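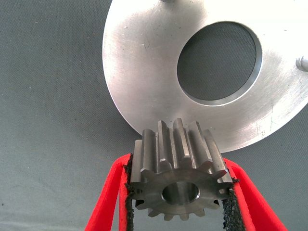

Gear Plate Assembly: Project Report, Second Term

Our task was to plan and document the assembly of a small gear train on a round metal plate. The plate has a large bore that sits off-centre, and short pins that stand up from its face. Each spur gear has to go over its own pin and mesh with the next one. The work was done on Thursday afternoons between January and March.

We began by measuring. The pins were checked with a micrometer and the gear bores with plug gauges, and the results went into a shared sheet. One gear from the Haro kit was tight on every pin we tried, so we asked for a replacement and put the first one aside.

Next we wrote the assembly order. Our first version started with the largest gear, and this was a mistake. Once it was on, the smaller gears had to be turned by hand until the teeth lined up, and the plate moved while we did it. Version 4 starts with the smallest gear and works outwards. It is slower to read but easier to follow.
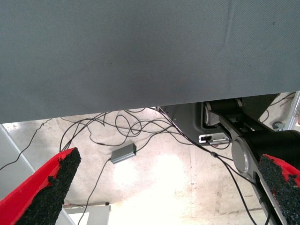

Report by Saadet Yüksel
Mechanical Assembly, Group Stępień

Surface and handling

The plate was cleaned with a lint-free cloth before each session. Fine circular marks from machining are normal and were not treated as faults. Scratches near the rim were noted - they do not affect the fit, but a raised burr would.

We ran 88 assemblies using the final order. The commonest problem was a gear going on at a slant and sticking halfway down the pin. Lifting it off and starting again worked better than pressing it. A drop of Prekico light oil helped with the tight gears, but it also picked up dust, so we stopped using it.

If the project continues, I would chamfer the gear bores slightly and test the order with people who have not seen the plate before.

Comments

marta_k: Did you measure the backlash as well?

Saadet: Only on the last pair. The figures are in the appendix.

benchwork: We had the same trouble with oil. Dry was better for us too.

Search reports...

Contact | © Bustico Student Projects | Back to top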